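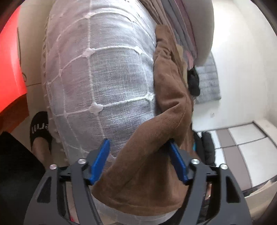
Brown one, next to the folded stack and the big white cushion.

How many blankets does a living room need?
Posted by Precious Mthembu, August
2 min read

My husband says we own too many throws. I say we own the correct number and too few guests. We have a couch that seats three and enough fleece to get a hockey team through a power outage. He wants to get down to one each. Has anyone lived like this and survived?

grillcombe_gal
One each is a prison. Keep the ugly ones for the car.

Sizwe M.
I'm with the husband. We cut back when we moved to Wanurau and I haven't missed a single one. You can only be under so many blankets.

Precious Mthembu
Sizwe, you can be under five. I've done it.

ljungberg553
Depends what you wash them in. Fleece takes up half the drum and comes out wearing everybody else's lint. I wash mine cold, no softener, low spin.

Oratile_E
Softener is fine. I've used it for 11 years and my towels are lovely.

ljungberg553
Your towels are waterproof, Oratile.

Oratile_E
They are LOVELY.

Sizwe M.
Could we get back to throwing things out?

grillcombe_gal
Animal shelters take them. Ours in Zarnholm wanted fleece but no comforters, so call first. I dropped off a carload and came home with a cat, who needed a blanket.

Comments (3)

Songül Keskin: Fold in thirds, then roll. Saved my closet door.

Kgomotso: Rolled mine. They unroll at night.

Precious Mthembu: Update, he's agreed to two each. He hasn't asked about the ones in the guest room.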